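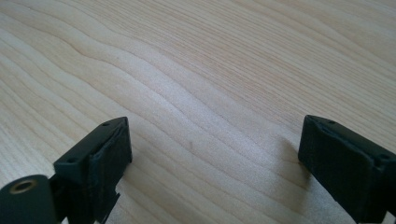

Progress report to the Feltelar Fund
Project: Code of practice for hand-held gripper work (Plirkton)
Reporting officer: Jirayu Bunnag
Date: 21/01/2020

1. Status

The project is on schedule for work packages 1 and 2 and behind schedule for work package 3. Spending is within the approved budget. One change to scope is requested in section 8.

The second draft of the code was issued internally in October and has been in daily use at both sites, Chuensuk and Tanberg, since then. It replaces the separate local instructions that each site had written for itself. Those instructions have been withdrawn and the copies kept on the shared drive have been marked as superseded.

2. Background to this period

The previous report noted that the two sites recorded the same tasks in different ways. Chuensuk began each recording with the gripper open above the work surface. Tanberg began with the gripper already at the object. Both methods were workable locally, but the recordings could not be pooled without manual trimming, and trimming was done by eye. The Fund asked that the code deal with this before any further sections were drafted. Clauses 3 and 4 were therefore brought forward and the section on operator training was moved back.

3. Work completed

3.1 Opening position (clause 3)

Each recording now starts with both fingers fully open and nothing between them, held over a clear part of the table. The operator holds this position until the second tone and then begins the task. The same position is repeated at the end. The text of the clause as issued is:

3.1 The fingers shall be fully open at the start and at the end of every recording.
3.2 Both gripping pads shall be in the camera's view in the opening position.
3.3 No object shall be placed between the fingers before the second tone.
3.4 If the operator starts early, the recording shall be stopped and marked "void". It shall not be trimmed.

Clause 3.4 was disputed. Tanberg argued that an early start does no harm if the opening position is visible at all, however briefly. The clause was kept because the opening position is also used to check finger travel, and the check needs a still view. Void recordings are retained for twelve months and then deleted.

3.2 Work surface (clause 4)

The first draft required a plain matt surface in a single colour. This has been dropped. The tables in use at the two sites differ, and covering them with sheet material introduced edges and creases that moved during the work. The code now permits any fixed surface, grained wood included, on three conditions: the surface is cleared before the session, it does not reflect the lamps strongly enough to hide the pads, and its type is entered in the session record. A change of table during a session ends that session.

The clause makes no attempt to rank surfaces. A request from Chuensuk for a preferred list was considered and refused. There is no evidence yet on which to base one, and a preferred list would in practice be read as a compulsory one.

3.3 Lighting (clause 5)

Lighting is to be even and from overhead. Soft shadows from the fingers on the table are acceptable. Hard-edged shadows that cross the object are not. The first draft gave a numerical limit for brightness at the table, but the meters at the two sites did not agree with each other and the limit has been removed until they have been compared. In the meantime the operator makes a visual check against a printed reference card.

Black fingers on a pale table are a known difficulty. If the exposure is set for the table, the detail on the inner faces is poor, and wear on the pads is hard to judge from the recording. Clause 5.4 now states that pad condition shall be judged by inspection of the tool itself and never from recorded material.

3.4 Inspection of fingers and pads (clause 6)

The pre-session inspection has been reduced to one side of one sheet. The earlier version ran to several pages and was being signed without being followed. The items retained are:

Pads: no lifting at the edges, no tears, no loose material. A rough edge is acceptable if it is firmly attached.
Fingers: no cracks, particularly at steps and notches.
Fixings: all present and tight. Any fixing that can be turned by hand is a failure.
Threaded inserts: seated square, no movement in the surrounding body.
Travel: full opening and full closing, three times, without sticking.
Lens: clean.

A tool that fails any item is taken out of use and tagged. It may not be repaired at the bench during a session. This last rule was added after a pad was re-glued between two recordings at Tanberg and the change was not entered anywhere. The affected recordings could not be separated from the others and the whole session was withdrawn.

Pads are to be replaced in pairs. The rule adds to material costs, and the amount is small.

3.5 Session record (clause 7)

The record now has 12 fields. It is completed by the operator before the first recording and closed after the last. The field for free comments has been kept. It is seldom used, but both faults described in section 5 below were first noted in it.

4. Results against targets

The target for the period was 2,000 recordings made under the second draft, across the two sites. The number made was 961. The shortfall has two causes. The tools at Tanberg were out of use while replacement pads were on order, and the stricter rule on early starts reduced the number of usable recordings in the first weeks. The second effect has since declined as operators have become used to the tone.

All recordings counted above have a complete session record. Recordings marked void are not included.

The Fund should note that the target was set before clause 3.4 was written. I do not propose that the target be lowered, only that the date for reaching it be moved as set out in section 8.

5. Faults and non-conformities

Two faults were recorded that led to a change in the code.

The first concerned threaded inserts. On one tool at Chuensuk an insert had begun to turn in its housing. It was found by the operator when tightening the screw and did not affect any recording. Inserts had not been part of the inspection until then. They have been added, and spare bodies are now held at each site.

The second concerned finger opening. A tool at Tanberg was opening to slightly less than its full width because of a build-up of dust in the slide. The operator had noticed a change in feel and entered it as a comment. The opening position required by clause 3 allowed the date of onset to be found from the recordings already made. The travel check in clause 6 was changed from one cycle to three as a result.

Minor non-conformities were mostly missing entries for the table type and late closing of the session record. These have been raised with the site leads and no further action is proposed.

6. Objects on the table

Clause 8, on the preparation and placing of objects, is still in outline. The following points are agreed between the sites:

(a) objects are introduced only after the opening position has been held;
(b) objects waiting to be used are kept off the table;
(c) personal items, drinks and paperwork are kept off the table at all times;
(d) anything with a name, address or account number on it is not to be used, whether or not the print is expected to be legible.

Still open is the question of who places the object. At Chuensuk a second person does so. At Tanberg the operator does so with the free hand. The first method is slower and keeps the operator's hand out of view. The second is closer to the way the tool would be used elsewhere. Both are allowed for the present, and the session record states which was followed.

7. Risks

Supply of pad material. A single supplier is in use. A second has been approached and samples are expected. No change of material will be made within a work package, even if the samples are satisfactory.

Drift between sites. Local habits return quickly when no one from the other site is present. An exchange of operators took place once in this period. A second is planned, and the code will require a regular exchange if the results justify the travel cost.

Length of the code. The draft is growing. Each fault has so far produced a new clause, and operators have said, with some reason, that they cannot hold all of it in mind. Before the third draft is issued, every clause will be reviewed and any that has not been applied or tested will be moved to an annex or removed.

Operator strain. Holding the tool in the opening position adds to the time the arm is raised. No injury or complaint has been recorded. The present limit on continuous work will be kept, and the held opening will be counted as working time.

8. Change requested

The Fund is asked to approve an extension of work package 3 by 4 months, at no additional cost. The extension would allow the remaining recordings to be made under the code as it now stands, without relaxing clause 3.4 or clause 6. Staff costs for the additional months would be met from the travel line, where the second exchange has been arranged at a lower cost than budgeted.

If the extension is not approved, work package 3 will close on its original date with the recordings then available, and clause 8 will be issued as guidance only.

9. Work planned for the next period

Complete clause 8 and circulate it to both sites for comment.
Compare the light meters and decide whether a numerical limit can be restored to clause 5.
Test the pad samples from the second supplier on tools not used for recording.
Draft the section on operator training, postponed from this period.
Carry out the clause review described in section 7 and issue the third draft.

10. Documents supplied with this report

Second draft of the code, clauses 1 to 7
Outline of clause 8
Inspection sheet, current issue
Blank session record
Statement of expenditure

Questions on the expenditure statement should be sent to the Plirkton project office. Questions on the draft code should be sent to me directly, giving the clause number.

J. Bunnag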